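Toy kitchen, October gallery

Hello again! If you've been following along you know I have a soft spot for toy groceries (79 pieces at last sorting, and yes, Noelia Calvo is still sending me more). Most of it lives in a crate from Flivwood, and the bowls and trays get stacked wherever they fit. 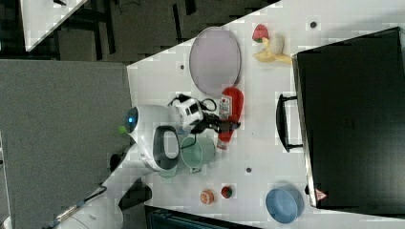

Ketchup, strawberry and bananas out on the white table, with the lavender tray and the big black suitcase.

I love that lavender color more than I should. Itziar Barrios has been after me to swap it for something brighter, but I like the softer shades with all that red and yellow fruit. The bananas are my favorite piece by a mile, and the little tomato comes a close second.

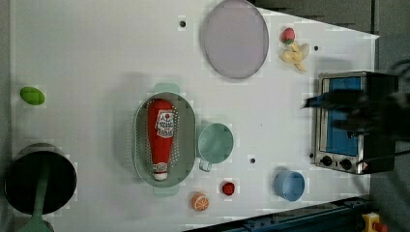
Pretend cooking is so much more fun when there's an oven to cook in. I used to make do with a shoebox and a drawn-on door, which was fine for cookies and hopeless for anything else! Rommel Sison talked me into better props, and then into a proper pot, and now my shelf at home is a disaster.

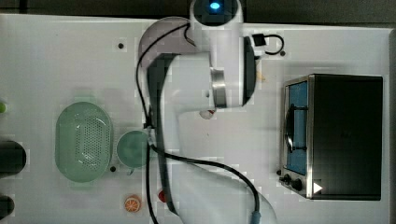 Colanders, though, I could collect forever. They hold fruit, they hold sponges, and kids will happily wear one as a hat. I'm still looking for a nice deep yellow one, so if you spot any in Toledo please write to me. Next gallery will be the tea sets, 2 of them complete and one missing its lid.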